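### 3.2 Rehearsal protocol for the vocal groups

The recordings were made with three amateur vocal groups from Pondale, each singing without instruments. All groups received the same arrangement of one traditional song, prepared by Periklis Gavalas, and had 60 minutes to learn it. We asked the singers not to listen to any commercial version during this period. The tempo was fixed at 100 beats per minute, but only for the first reading; later the groups were free to choose their own.

The listening panel heard 300 short excerpts in a random order. Each excerpt was rated for blend, for tuning and for clarity of the text. Loukia Karras and Markos Karras checked the ratings separately, and differences between them were discussed until one value was agreed. In the lowest voice the discussion was often long — the word "blend" is understood there in different ways by singers and by arrangers. 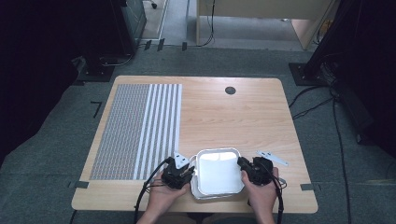
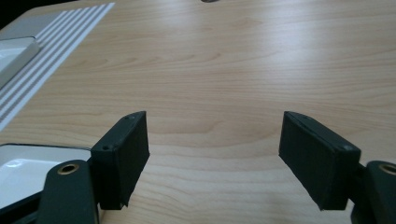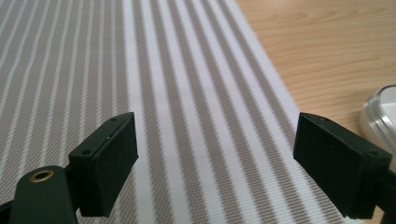 **Figure 3.** Tabletop and hand-held grippers: two grippers at a tray (first image); the finger pads of a gripper over bare wood (second) and over a striped mat (third).

### 3.3 Treatment of the ratings

Ratings were averaged by excerpt and then by group. We did not average across the groups, as their experience with close harmony is too different. The group Nornlow has sung together since school, while the members of Lei met only in August.

For tuning, we compared the panel's opinion with the pitch of the top voice, measured on the long notes only. Short notes gave values that we could not trust. Where a singer used a slide into the note, the measurement started after the slide, following a suggestion of Athina Mitsotakis-Vlachou. Excerpts with strong breath noise were kept in the set, but they are marked in the tables.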